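Ticket 2804: Handheld grippers, replacement tips and second pair
Site: Kiltport
Queue: Equipment requests
Status: Waiting on supplier
Priority: Normal

Request as logged
We have one pair of handheld grippers for the cloth and flooring work and we need to decide what to buy before the February budget closes. The choice is a second full pair, or a box of spare fingertips and a service for the pair we have. The budget line has 700 left in it. Please advise which is the better use of the money.

Update 1, 09:40
Asked the site what they handle in a normal session. Answer: carpet samples, towels, a few other fabric items. All of it is done on the round table in the open office.

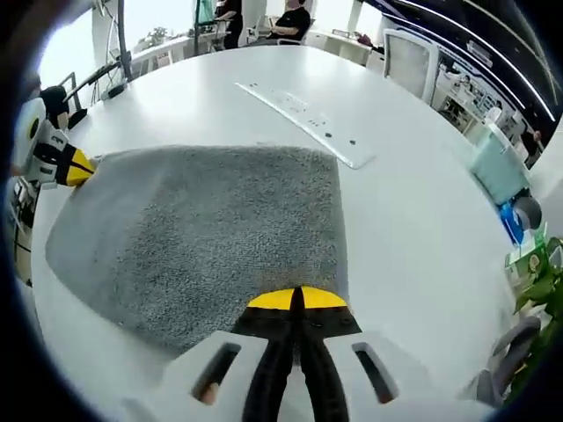 The site says tips wear faster on carpet than on anything else, and they would like to keep a separate set for it. They don't want to swap tips in the middle of a session. Checked the stores list and we hold no spares.

Update 2, 11:15
Quote in from Prekari. Tips are 12 each, minimum order of four. Service is 224 for the pair, including new finger screws and a check of the slides. Turnaround is nine working days and they do not lend a pair out in the meantime.

Update 3, 14:05
Quote in from Ngubane for a second pair. It comes in over the 700 before delivery, so it can't go through on this line. Velelthorpe have the same model and were asked if they would share the cost. They can't commit until their own budget is settled.

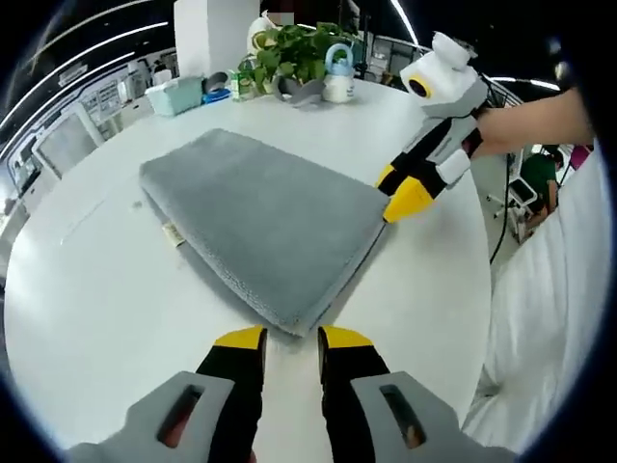 Cable length needs to go on the order whichever way this goes. The site reports that the present cable is short for anyone working from the far side of the table. On the towel job the gripper coming in from the right has its black cable trailing off behind it, and that side is where the longer one is wanted. Prekari can fit a longer cable during the service but have not priced it yet.

Update 4, 15:30
Recommendation sent to the budget holder:
Eight tips, 96
Service for the pair, 224
Longer cable, price to follow
Second pair moved to next year's plan, to be raised jointly with Velelthorpe if they agree.

Update 5, 16:20
Budget holder has approved the tips and the service. Cable approved in principle, subject to price. Site to confirm a nine-day gap in the rota before the grippers are sent off. Ticket stays open until Prekari reply.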